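Lollex Opens Textile Repair and Resale Line at Groltville Plant

GROLTVILLE – Lollex, a regional processor of used household textiles, has started up a repair and resale line at its Groltville plant. The line handles items that were previously shredded for filler or sent to disposal, including mesh laundry bags, mattress covers, curtains, cushion covers and zippered storage bags. It began regular operation in March, after a trial period at the company's smaller site in Lirville.

The new line occupies a section of the plant formerly used for bale storage. It has 20 workstations arranged in two rows, with a shared conveyor for incoming goods and a separate rack system for finished items. Rated capacity is 400 kilograms of sorted textiles per shift. The plant will run one shift on weekdays, with a second shift to be added if incoming volume supports it.

Incoming material is first sorted by fabric type and then by the kind of damage. Items with stains that do not respond to a standard wash cycle are removed at this stage and go to the existing shredding line. The remaining items are washed, dried at low heat and inspected under even light. Staff record one of four grades on a tag: ready for sale, minor repair, major repair, or parts only.

Minor repair covers loose hems, open seams up to the length of a hand, missing zipper pulls and small holes. Major repair covers full zipper replacement, panel replacement and resewing of load-bearing seams. Items graded as parts only are taken apart for zippers, drawcords, elastic and clean fabric panels, which return to the repair stations as stock. 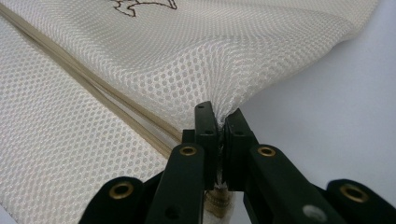
Open fabrics such as mesh and net account for a large share of the company's incoming volume and have been the most difficult to process. The material stretches under the presser foot, and a stitch placed in an opening has nothing to hold. During the Lirville trial, Lollex tested several methods and settled on a narrow woven tape laid along the seam line before sewing. The tape carries the stitch and spreads the load across several rows of openings. Repaired seams are pull-tested on a bench gauge, one item from each batch. If the sample fails, the full batch goes back to the repair station.

Zippers are treated as a separate work step. Coil zippers with intact teeth are cleaned and fitted with new sliders. Zippers with damaged teeth are cut out and replaced. The plant holds replacement zipper tape on reels in 2 widths, which covers most household goods received so far. Other widths are ordered as needed, and the items concerned are held on a waiting rack.

Sewing and test equipment for the line was supplied by Degefa, which also provided operator training. Degefa will service the machines under a maintenance agreement that includes spare parts and a yearly calibration of the bench gauges.

Finished goods are packed by type and size and sold in mixed or single-type lots to secondhand stores, laundries and property managers. Each lot carries a sheet listing the fabric content where known, the repairs made and the recommended wash temperature. Items without a readable care label are marked for cold wash only. Lollex does not remove original prints, labels or embroidery unless they are damaged or the buyer requests it.

The company now accepts material from more than 300 collection points in the region. Collection points are asked to keep household textiles apart from clothing, to close zippers before bagging and to leave out wet or oily items. Foam, down and electric blankets are not accepted on the new line. Revised sorting sheets are being sent to all collection points with the regular pickup.

Prospective buyers may request sample lots through the Lollex sales office. Lot pickup at the Groltville plant is available by appointment on Tuesday from 8 a.m. to 2 p.m. – the loading dock on the north side of the building should be used.

About Lollex

Lollex collects, sorts and processes used household textiles at plants in Groltville and Lirville. Its products include repaired goods, wiping cloths and shredded fiber for padding and insulation.

Media contact: Lollex Press Office, Groltville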